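This site uses cookies to remember your preferences. Accept | Manage settings

Print this page | E-mail this page

Call for Participants: The Leftovers Diary

Posted in January by the Espiritu project office, Siltport

Espiritu is looking for households in Siltport and Priremcombe who will write down what happens to their leftovers. We mean all of it, including the half cup of rice that gets carefully packed away, admired for a while, and thrown out by somebody who wishes to remain anonymous.

The study runs for 11 weeks, starting in late February. You do not have to cook well. You do not have to cook often. If most of your leftovers arrive in a paper bag and leave the same way, we would like to hear about that too, as our last round leaned heavily toward people who make their own stock and mention it.

Why we are asking

Most of what gets written about food at home comes from surveys, where people are asked how much they throw away and answer with the amount they would prefer. We have read a lot of these. According to their own accounts, the people of this county waste almost nothing, eat the crusts, and freeze things with the date on. Then you go and look at a garbage can.

A diary kept on the day tends to be closer to the truth, mainly because it's hard to be noble about coleslaw at 10 p.m. We want to know who decides a thing is finished, who decides it's still good, and what happens when those are different people in the same kitchen. We are also curious about the long middle period, when the food has been forgotten by everyone but is technically still being saved.

The results will go into a plain-language report and a small exhibit at the Priremcombe library. Nothing in either one will identify your home.

Who can take part

You should live in Siltport or Priremcombe and expect to be there for most of the study. A few days away won't hurt. Just write "away" in the diary, and tell us what you did with the fridge before you left, even if the answer is that you shut the door and hoped.

We'll take people living alone, families, couples, roommates, and grown children who have moved back in and would like it known that this is temporary. The person keeping the diary must be an adult. Children may contribute remarks, and some of our best material from the first round was dictated by a seven-year-old with firm opinions on stew.

We are short on night-shift workers, people who share a kitchen with strangers, and households where nobody likes the same food. If you are all of these, please apply early.

You can't take part if you work for Espiritu or for Deltholm, the grocery distributor that pays for our printing. Deltholm doesn't see the diaries and has no say in what we write. They did ask whether the booklet could be green, and it is.

What you will be doing

After each main meal, write down what was left, where it went, and what you were planning to do with it. "Lunch tomorrow" counts as a plan. So does "no idea." Later, when the food is eaten or otherwise dealt with, go back and fill in the last column. Most people find this takes a few minutes in the evening, plus a slightly longer session when they clean out the back of the bottom shelf.

You don't need to weigh anything. We tried weighing in the pilot and it made people strange. They began serving exact portions and apologizing to the scale. Use ordinary terms: a spoonful, a bowl, enough for one, enough for one if that one has had a big lunch.

There is a page for each week called "Disagreements." Please use it. A typical entry from the first round reads: "He says sour cream has no date. It has a date." We don't need a full account of the marriage, but the food part is useful to us.

We also ask for 2 phone conversations, one near the start and one after you send the diary back. These are relaxed. Whoever calls you will have read your booklet and may want to know more about the ham.

A note on honesty

Please don't improve. This is the most common problem we have. People sign up, become interested in their own habits, and by the third week are making soup out of things that had no wish to be soup. It's very touching, and it ruins the numbers. Live as you did before. If you usually order pizza while looking straight at a full refrigerator, carry on.

Missing days are fine. A blank page is worth more to us than one filled in from memory in the car outside our office. We can usually tell — the handwriting gets cheerful.

What you get

Each household that finishes receives $100, paid by check after the second call. It's per household, so if there are four of you, settle it among yourselves before you sign. Those who drop out partway will be paid for the weeks they completed, with no hard feelings and no follow-up letter.

You will also get your booklet back, should you want it. Most people do. A few have asked us to keep it, and two sisters in Siltport asked for a copy each so that neither could edit the record.

What we do with what you write

Your name goes on a consent form, which is kept in a locked cabinet away from the diaries. The booklets carry a code. When we quote an entry we change details that would give you away, so your lasagna may appear as a casserole. Please don't be hurt. You can pull out of the study whenever you like, and ask us to destroy what you've sent, up until the report goes to the printer in August.

Nothing you write will be passed to your landlord, your mother, or Deltholm.

How to apply

Pick up a form from the Siltport office, or from the front desk at the Priremcombe library, where it's kept next to the tax leaflets and gets confused with them. Fill in both sides. The back asks what is in your refrigerator right now, and we'd like you to go and look instead of relying on your feelings. Spelling doesn't matter.

Forms can be dropped in the box at either place until the middle of February. The Siltport box is emptied at 4 p.m. We had nearly 100 applications last time and couldn't take everyone, so if you don't hear from us by the end of the month, we're sorry, and it wasn't your answer about the mayonnaise.

We choose partly by lot and partly to get a decent mix of kitchens. Being tidy won't help you. Applicants who attached photographs of their labeled shelves last year were treated exactly like everyone else, though the photographs were passed around.

If you're chosen, there's a short get-together at the Siltport office before the start, in the early evening, to hand out booklets and answer questions. Supper will be provided.

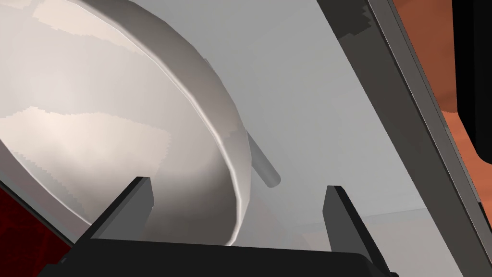

There will be too much of it, as there always is. Please bring a container with a lid that fits, and enter whatever you take home on page one.

Sign up for the Espiritu newsletter | Print this page | E-mail this page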